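Zamani Play Kitchen, Table 2
Countertop and small-item inspection, monthly
Checked by: Firouzeh Mohammadi
Date: 2nd September
Revision 9 of the form. Return completed sheets to the Zosov binder.

1. Tabletop surface
Wipe down and check for cracks, lifting edges or sticky residue.
Result: Pass.
Comment: Black dots on the white surface are position marks. Do not scrub off.

2. Plates, bowls and mugs
Run a finger around each rim. Remove anything chipped.
Result: Pass.
Comment: Lavender plate and green mug both sound. Fine scratches on the blue bowl, acceptable.

3. Play food
Pull test on stems, caps and leaves. Check seams for splitting.
Result: Pass with comment.
Comment: Banana seam is starting to open at one end — recheck next month. Strawberry leaves firm. 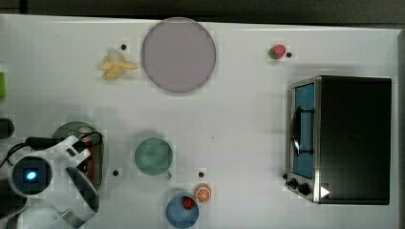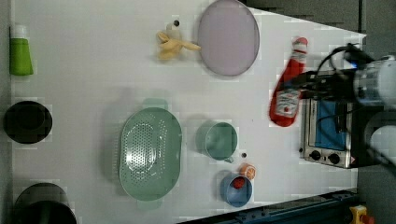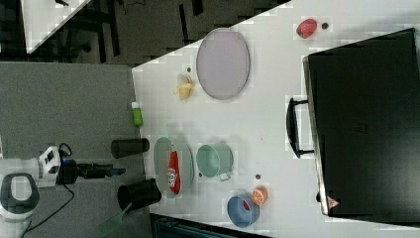

4. Bottles and tubes
Caps must close fully. Wipe the threads.
Result: Pass.
Comment: Ketchup cap was stiff in August, now cleaned.

5. Toaster oven
Not to be powered at this table. Door must open and close without catching. Knobs tight on their shafts.
Result: Fail.
Comment: One knob turns loose on its shaft. Barkis part requested, 9 days quoted. Tag stays on the item list until the part is fitted.

6. Storage
Items go back in the Zevero crate, heavy pieces at the bottom. Crate not to exceed 26 lb.
Result: Pass.
Comment: Lid latch adjusted.

Open actions: 2
Knob replacement (item 5)
Banana seam recheck (item 3)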